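The Skanulwood Clothing Reuse Records describe secondhand garments offered through the Vurkolel reuse program. The records are maintained by the Skanulwood office and are released for research, teaching and local planning.

# Skanulwood Clothing Reuse Records

**Maintainers:** Nele Rathjen, Muammer Öztürkmen
**Update cycle:** once a year, in May
**Format:** CSV, UTF-8, comma separated

## Summary

The release covers donations received at 109 drop-off points. Each row stands for one garment and has 19 fields, including garment type, main fiber, stated size, condition grade and outcome. Personal details of donors are not collected at any stage. 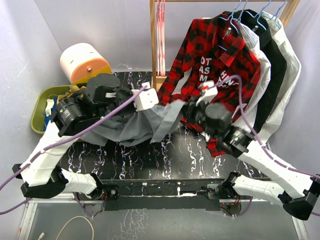 *Gray garment held out over a black tabletop.*

## Files

| File | Content |
|---|---|
| `garments.csv` | One row per garment |
| `sites.csv` | One row per drop-off point |
| `terms.csv` | 135 approved terms for type, fiber and color |

The files are joined on `site_id` and `term_id`. Both keys remain the same between releases. A retired term stays in `terms.csv` with its status set to `closed`.

## Condition grades

Grades run from A to D. Grade A garments may be offered for sale without repair. Grade B garments need minor work, such as a replaced button or a closed seam. Grade C garments are suitable for cutting and remaking, and Grade D garments are sent for fiber recovery. 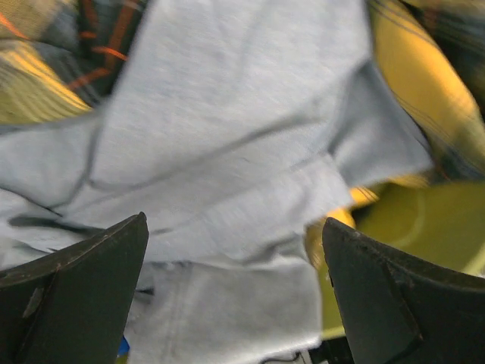 **Is the fiber field taken from the care label?**

The care label is used wherever it can be read. Where it is missing, `fiber_main` is set to `unknown` and no estimate is entered.

Sizes are recorded as printed. Users who wish to compare sizes across countries should apply their own conversion - the stated sizes follow several national systems, and the records do not mark which one applies.

## Outcomes

The field `outcome` holds one of four values: `sold`, `given`, `remade` or `recovered`. It is left blank while a garment is still in stock. Transfers between the Skustley and Bayram stores are not treated as outcomes and do not create a new row.
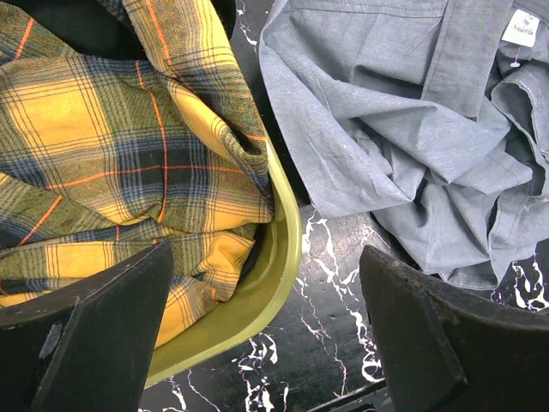
**How should a garment that was returned after sale be counted?**

It should be counted once, under its latest outcome. The earlier sale is kept in `prior_outcome`, which is blank for all other rows.

## Known limits

Children's clothing is underrepresented. Several drop-off points pass it directly to schools before it can be entered. Color is assigned by staff under indoor lighting, and close shades of blue and gray are not always separated in the same way from one store to another.
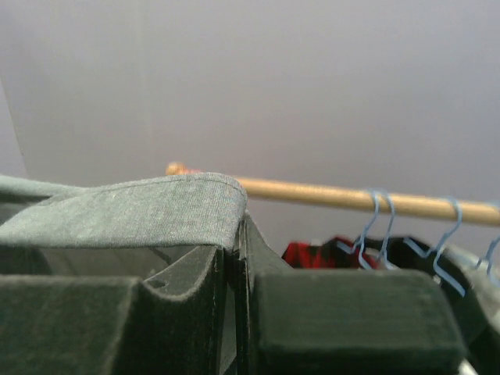 Display method is recorded for garments on the sales floor only. The permitted values are `rod`, `shelf` and `bin`. Hangers have a separate field, `hanger_type`, and light blue wire hangers on a wooden rod like these would be entered as `wire`, with no entry for their color. The rod material is likewise outside the record. Both fields were added in release 3 and are empty in earlier data.

## Corrections

Requests for correction should quote the `garment_id` and the release number. They are reviewed by Muammer Öztürkmen - accepted changes appear in the next May release and are listed in `CHANGES.md`.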